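Sokol Manipulation Lab
Test Engineer, Gripper and Controller Evaluation
Location: Weltville (on site)
Type: full time, fixed term through December, extension possible
Posted: 20 June 2019
Reference: WV-GC-5

Position summary

Sokol runs bench comparisons of small grippers, arm controllers and cameras for companies that build light assembly and food-service equipment. The Weltville bench is adding a test engineer to run the two-arm station and to report on it. The first assignment is the Cleltley comparison: three sets of gripper fingers and two controller builds, tested on the same arms with the same objects. The customer for this work is Pistbridge, which will use the report to choose one configuration for purchase.

The engineer reports to the bench lead and works with one software developer and one technician. There is no supervisory duty.

The test station

The station consists of two table-mounted arms working over a shared wooden surface inside a black extrusion frame. The arms face each other from opposite sides and carry parallel grippers. Objects for the current series are ordinary drinkware: a ceramic mug and clear plastic cups, with and without contents. The cups were chosen because their walls flex under grip force and because clear plastic is difficult for depth cameras. The mug is the heavier item and has a handle that limits the useful approach angles.
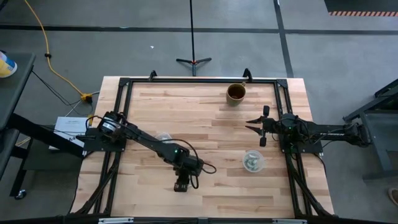

Duties

Run scripted trials on both arms. A full series is 1000 grasps for each finger set, split evenly between the left and right arm.

Reset the objects to their marked start positions between trials, using the printed template. Trials with an object outside tolerance are void and must be repeated.

Swap finger sets and repeat the zero and span check after each swap. Record the result before the first trial of the new set.

Load each controller build, confirm the version string, and run the 50-cycle warm-up before logging data. Builds are not to be mixed within one series.

Label each failed grasp by type: missed contact, slip on lift, slip in transfer, crush, spill, or controller fault. Where two types apply, log the earlier one and put the other in the notes field.

Inspect cables at the wrists and bases at the start of each shift. Replace worn ties and report any cable that enters the path of a gripper.

Maintain the camera calibration. Recalibrate after any camera is moved, after any arm is unbolted, and at the start of each series.

Write the weekly data summary and the draft of the final report. Summaries are tables and plots with short notes. Raw logs are kept with every summary.

Required

Two years of hands-on work with servo-driven arms or similar motion equipment. Graduate lab work counts.

Working knowledge of Python and the Linux command line. You will edit existing test scripts more often than you write new ones.

Ability to read a wiring diagram and to find a fault on a daisy-chained servo bus.

Basic statistics: confidence intervals, paired comparisons, and how to tell when a sample is too small to support a claim.

Clear written English. A sample of technical writing is part of the application.

Ability to stand for most of a shift and to lift 50 pounds with help.

Useful but not required

Experience with teleoperated arms, depth cameras, force sensing, or the design of printed fingers. Experience with ROS is useful for the camera side; the arm controllers in this series use their own interface.

Hours and pay

Forty hours per week, day shift, Monday through Friday. Long unattended runs are not permitted on the two-arm station, so there is no night work. Pay depends on experience and is stated in writing before the bench interview. A relocation payment of $2000 is available to candidates moving to the Weltville area. Health coverage starts on the first day of the month after hire.

Safety

Training on the emergency stop, the lockout procedure and the exclusion area is given in the first week. New staff do not run powered trials alone until the bench lead has signed the training record. Closed-toe shoes are required in the test area. Hands stay out of the frame while either arm is enabled.

How to apply

Send a resume, one technical writing sample of no more than 5 pages, and a short note on a test you ran in which the first result turned out to be wrong. State how the error was found. Put the reference WV-GC-5 in the subject line and send the application through the contact form on the Sokol jobs page.

Selected applicants will have a phone interview, followed by a half-day bench interview in Weltville. The bench interview includes one finger swap, one calibration and a short set of logged trials. Travel costs for the bench interview are paid by Sokol.

Applications are reviewed in the order received until the position is filled. Agencies should not reply to this posting.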